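グラルキッツ(Grarkitz)地区 水害対策連絡会 11月定例会 議事録

開催:木曜 14時00分〜15時40分
場所:ストドソープ(Stodthorpe)会館 2階会議室
議長:オズヴァルド・サンナ
記録:ホビタ・バルドビノス
出席:地区側5名、ナーティー(Nartey)川管理事務所2名、設備業者レルティク(Leltik)1名

1.前回議事録の確認
修正なしで承認。

2.ナーティー川の水位観測について
管理事務所より報告。上流側水位計の欠測は、通信モジュールの電源電圧低下が原因と判明した。部品は交換済み。欠測時の代替値は下流側の値から換算しているが、増水初期に誤差が大きい。換算式の見直し案を次回までに提出する。
サンナ議長より、避難情報の発令判断に代替値を使う場合は、その旨を配信文に明記するよう要請があり、了承された。

3.土のうの備蓄
現在の備蓄は800袋。うち200袋は袋地の劣化が進んでおり、更新対象とする。更新分は紫外線対策品とし、保管は北倉庫に統一する。旧品の中砂は再利用せず処分する。
水防倉庫の鍵の管理簿に記入漏れがあった。貸出時刻の欄を追加する。

4.可搬式排水ポンプ
レルティクより点検結果の説明。2台のうち1号機は異常なし。2号機は吸込側ホースの継手に漏れがあり、規定流量に達しない。継手の納期は3週間。その間は1号機を低地側の集水桝付近に優先配置する。
燃料は携行缶での保管量が上限に近いため、追加購入は行わない。

5.避難所の開設手順
ストドソープ会館の収容人数を100名とする現行計画について、1階が浸水した場合の扱いが未定であるとの指摘があった。2階のみを使用する場合の人数を再計算する。発電機の設置位置も併せて検討する。
要支援者の移送は、水位が警戒段階に達した時点で開始する。現行手順書の「避難判断段階」の記載を改める。
屋外放送が聞き取りにくい区域への連絡方法は結論に至らず、継続審議とした。

6.経路標識
冠水時に路肩の位置が判別できない区間に、反射式の標柱を設置する。設置間隔は管理事務所の基準に従う。私有地に接する箇所は所有者の承諾を先に得る。費用区分は未確定。

7.決定事項および担当
・換算式の見直し案:管理事務所
・土のう200袋の更新手配:バルドビノス
・2号機の継手交換:レルティク
・会館2階の収容人数再計算:サンナ
・避難手順書の改訂案:バルドビノス

8.その他
次回は訓練計画を主議題とする。資料は開催3日前までに記録担当へ送付のこと。

以上

関連資料
・水防倉庫 備品一覧
・ナーティー川 水位計配置表
・可搬式排水ポンプ 操作要領
・避難所開設手順書(現行版)
・10月定例会 議事録
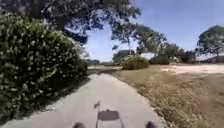
生け垣沿いの舗装路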